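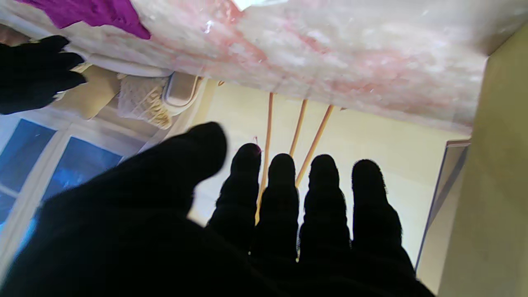
Grultstead has been on my list of places to see ever since Elmarie Visser told me they hold an open day every August and let visitors read the fault book. I expected a polite tour and a biscuit. What I got was four hours in a converted grain store outside Tondham, talking about the day one of their two-handed robots let go of something it should have kept hold of, and I came home with pages of notes. The hands wear black fabric gloves, slightly fuzzy, with creases across the knuckles much like the ones in my gardening pair, and one of them had its fingers spread wide under a big pink-and-white marbled slab while the other was at the slab's edge with its fingers curled. I could have stood there all morning. The gloves turned out to be at the heart of the story, so I'll come back to them.

## Getting there

Take the bus from Tondham station and get off at the garden centre, then walk back the way you came. The sign is small. There is parking, but it was full by ten. Entry was free and you're given a sticker with your name on it, plus safety glasses if you want to go past the yellow line. Take the glasses. Most of the good stuff is past the yellow line.

Our guide was Vusumuzi Masilela, who runs the handling bay. He had us in groups of eight or so and he was in no hurry at all, which I loved. If somebody asked a question he stopped and answered it, even if that meant the group behind caught us up (ours got properly tangled with theirs by the drill press).

## The dropped slab

The work in the handling bay is moving and holding awkward household things: flat heavy pieces, baskets, dishes, bits of cloth, whatever might be on a real shelf. Two hands work together. One steadies, the other goes underneath. It sounds easy until you try to write down how you do it yourself.

The fault they had chosen for this year's open day happened in the spring. The robot was holding a slab level, left hand on the edge and right hand below, when the left hand slackened. No warning, no error on the screen. The slab tipped, slid off the right hand and landed flat on the floor plate. It broke in three. Jeptoo Lyimo was standing by the bench, outside the line where she should have been, and wasn't hurt, but a corner travelled further than anyone had allowed for and hit the leg of a chair she'd been sitting in before lunch.

They still have the chair. It has a dent in it and a paper label.

Vusumuzi passed round the page from the fault book. I copied this much:

> Left hand reported grip good. Grip not good. Slab down. Stop button pressed after, not before. Bay closed.

I liked how plain that was. There's no blame in it and no padding either.

## Finding the cause

Jeptoo took over for this part, and she was brilliant. She'd brought a tray of old gloves and let us turn them inside out.

The first idea was a motor fault, and they spent a week on it. They swapped the left hand for the spare and ran the same hold over and over with a wooden board in place of the slab. Nothing. Then they put the old hand back and ran it again, and it held 600 times without a wobble. By this stage, Jeptoo said, she was starting to doubt the chair.

Then Danish Shaikh, who does the software, asked how old the glove had been. It had been on the hand for 755 holds. They'd been fitting fresh gloves for every test without thinking about it, simply because the cleaner bag of gloves was nearer the bench.

So they dug the worn one out of the bin (it was still there, hurrah for slow bin days) and put it back on. The hand slackened on the thirty-sixth hold. Same way, same finger first.

When you turn that glove inside out you can feel what had happened. The lining at the tip of the index finger has rubbed smooth and come away from the outer cloth, so the two layers slide over each other. The finger was pressing firmly on its own lining, and the pressure reading looked healthy. Meanwhile the outside of the glove was creeping along the slab. Everybody in our group had a go with finger and thumb, and you could hear people go "oh!" one after another down the line.

I asked whether they could just do without gloves. They've tried it. The bare fingers mark soft surfaces and pick up grit in the joints, and the fabric gives a better hold on most things while it's in good order. So the gloves stay.

## What they changed

Three things were altered before the bay opened again, and we saw all of them.

- **Glove changes.** Each glove now has a card clipped by the bench, and it comes off at 36 holds on anything heavy. Lighter work gets a longer run.
- **A slip check.** Before a lift, the hand gives the object a small sideways tug and watches whether the thing moves with it. Danish calls this the Katene test, after the village where he thought of it on holiday.
- **The floor line.** It's been moved back by 2 metres, and the chair is now a stool that lives on the far side of it.

There was some grumbling about the glove limit. Gloves cost money, and the woman who orders them, Lerato Sibiya, told us cheerfully that she thinks 36 is far too cautious and that she's lost the argument twice. She would like the slip check to decide. Jeptoo wants another winter of records first. They had this out in front of us over the tea urn and I enjoyed it enormously.

The slip check isn't perfect. On cloth it gives a false alarm more often than not, because cloth moves when you tug it. Danish has a setting called Ketent that skips the tug for soft items, and Vusumuzi doesn't like it, as somebody could leave it switched on by mistake. For now there is a strip of red tape over that button.

## The afternoon

After lunch (cheese rolls, very good, bring cash) we were allowed to press the stop button ourselves. You stand at the line, Vusumuzi starts a hold with a foam block, and at some point of his choosing he shouts. Then you hit the button. I was slow. Almost everyone was slow. By the time I'd pressed it the block would have been on the floor and halfway to the door, and I think that taught me more about the incident than the fault book did. Elmarie was the fastest in our group and has mentioned it since.

If you go next year, ask to see the back shelf. It has the worn gloves in a row with their hold counts written on tags, and you can feel the lining go from furry to slick as you work along. Children were welcome at this one, and a boy of nine or ten found a loose lining that Jeptoo had missed. She wrote it in the book while he watched, and let him sign the entry.

The last bus back to Tondham leaves the garden centre at ten to six. I nearly missed it.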